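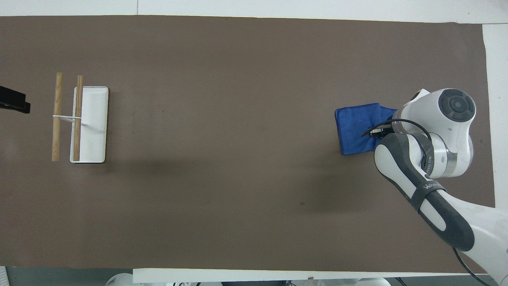 Cludthorpe will ask its members in June to approve the purchase of two robot arms for the kitchen goods workshop in Trurville. The proposal was presented on Wednesday by Araba Opoku, who prepares the equipment budget for the cooperative. The work she wants the arms to do is simple, but it takes many hours of the staff. A tray must be wiped with a cloth, such as the blue one under the gripper, and a pair of wooden sticks must be laid with it before the set goes to packing. At present the workshop finishes 500 sets on a normal day, all by hand.

Ms. Opoku told the meeting that the price of the arms is not the largest question for her. She has asked the supplier, Tetteh, to write a separate price for the grippers, the spare cables and the yearly service. In the first offer these were put together in one line, and she could not compare it with the offer of Kurnudum, the second supplier. Both firms have until the end of the month to answer.

The plan also includes money for the tables. Each work area will need a flat top and a mat which does not reflect much light. The paper for the mats is cheap, and the budget counts on 100 sheets for the first year. The electrical work costs more, and the workshop must do it before any delivery can be accepted. 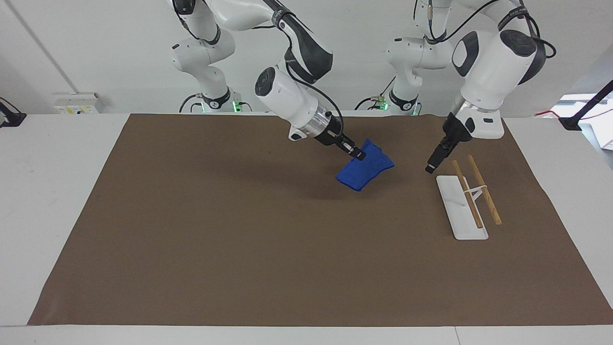

Some members asked if one arm would be enough for the start. Ms. Opoku answered that she had calculated this too. With one arm the cloth has to be put down every time before the sticks can be moved, and in her estimate the saving in price would be lost in seven months. She agreed, however, to show both calculations in the papers for the vote.

Training is planned for the 14 people of the day shift, and the centre in Trurville has offered a room for it. In total 214 hours are reserved, divided between the workshop floor and the classroom. No position will be closed under the proposal. Staff who now prepare the trays would move to packing and final checking, where the labour is missing most.

The papers can be read at the Cludthorpe office from nine in the morning.

Contact the newsroom | Copyright Cludthorpe News | Back to top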